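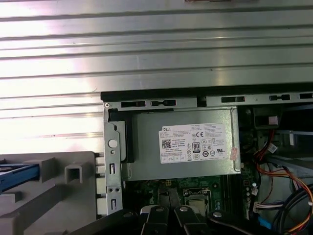 Last updated Sep 16, 2018

The first thing you learn about old office computers is that they were built by people who expected someone to open them again. The second is that hardly anyone does. They go from under the desk to the closet, and from the closet to a room like the one Radomír Tóth keeps at the back of the Juvel building in Fulholm, where 215 of them are waiting their turn with the patience of cows.

Tóth buys them by the pallet from insurance offices and school districts, takes them apart, and sells what is worth selling. He has been at it for 16 years. He has opinions on every maker, most of them unprintable, but he softens when the side panel comes off a Dell. The power supply sits there with its label facing out, certification marks and all, like a diplomat wearing every medal at breakfast.

"I read the label before I touch anything," he says. "People pull first and read later. Then they call me."

What he likes is the blue plastic. Somebody in a design department once decided that the parts you are meant to handle should be blue, and the idea spread to a whole generation of beige and gray boxes. You don't need a manual. You look for the blue, you squeeze or lift, and a drive comes out. Tóth calls this the last polite thing a computer ever did for him. His own laptop is glued shut, and he speaks of it the way other men speak of a brother-in-law.

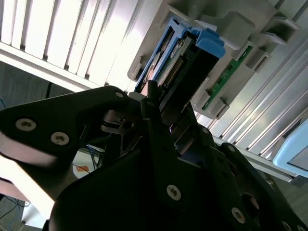
The drives are where the money is, or was. A caddy in good shape will sell to someone in Tasgate with an aging machine and no budget. A caddy with a snapped latch goes into a coffee can under the bench, which Tóth swears he will sort by winter. He did not say which winter.

Power supplies do better. He tests each one for 5 hours before it gets a green dot and a spot on the shelf, and almost all of them pass, a fact he reports with mild disappointment. The failures are more interesting. He keeps 2 of them by the register as a warning to customers who ask about discounts.

His dog, Lu, sleeps under the shipping table and has no views on hardware. When I left in the early evening, Tóth was on the phone with a school that had more desktops to unload and wanted to know whether he could take the monitors too. He could not. He was already writing down the address.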